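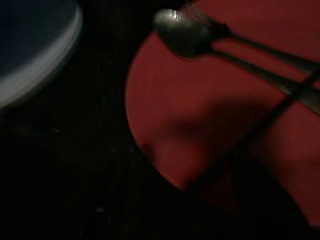
Bench, May. Dark blue plate with the pale rim, red piece next to it.

Glaze notebook, Runddale studio

Picking up from the last entry, where the second batch of Slanina clear was still settling in the bucket. Sieved it again this morning through the 100 mesh. A spoonful of hard bits stayed behind, mostly from the bottom of the bucket. Crushed them in the mortar with a little water and put them back through. Next time the dry mix should sit in water overnight before anyone puts the drill mixer in.

Weighed a pint after sieving. Too thick for dipping, so I added water in small amounts until a test tile came out with a coat I could scratch through with a pin and see a clean edge. Did not write down the total water, which was a mistake. The bucket is marked on the outside with tape at the current level. If it drops below the tape after sitting, top it up and stir before using.

Test tiles

Same clay as before, Tuvside stoneware, the smooth one. Bisque was from the April firing. Numbered the tiles on the back with iron wash so the numbers stay on.

31 — Slanina clear alone, one dip
31B — Slanina clear alone, two dips
55 — Slanina clear over navy slip
55B — the same, slip brushed on instead of poured

No red in this set. The red stain is nearly used up and I want to keep what is left for the full-size pieces. Plilent have it on back order. Their stain has been more even than the old one, which went brown wherever the coat was thin.

Poured slip is giving trouble at the rim. It runs back from the edge while it is still wet and leaves a thin strip that shows light once the clear goes over it. On some pieces it looks fine and I would leave it. On a set it has to match from one plate to the next, and so far it does not. Things to try: a second pass around the rim with a soft brush after the shine has gone off the slip, or wiping the rim bare on purpose with a damp sponge so the line is in the same place every time. I prefer the sponge. It is faster and the result depends less on who does it.

Kiln

Small kiln. Loaded after lunch, two shelves, tiles on the lower one. Cone packs on both. The lower shelf has been running cooler than the upper, by the look of the cones from the last two firings. Moved the shelf up on taller posts to give it more room from the floor.

Meter read 278 at the start. Forgot to read it at the end of the last firing, so there is no figure for that one. Please write down start and end, even for a bisque.

The lid still does not close flat at the front left. Brick is worn where the lid has been dragged. It holds heat well enough for test firings but I would not put a full order through it until the brick has been patched. The patching cement on the shelf has gone hard in the tub — throw it out.

Program is the usual slow one with the hold at the top. Added a slower cool through the first part because the navy came out with pinholes last time. I changed the hold and the cooling together last month and learned nothing from it, so this time only the cooling is different.

To do

Order cement and kiln wash.
Scrape the two shelves leaning by the sink, both have drips.
Make a label for the Slanina bucket with the recipe and the mixing month.
Cut more tiles, the long kind with a bent foot, so the clear has an upright face to run down.
Check the scale against the brass weights. It drifted when it was moved off the window bench.

4:40 p.m. Kiln is on and climbing as it should. Vent fan on. Leave the lid shut until the display is under 100, tiles included. Results go on the next page.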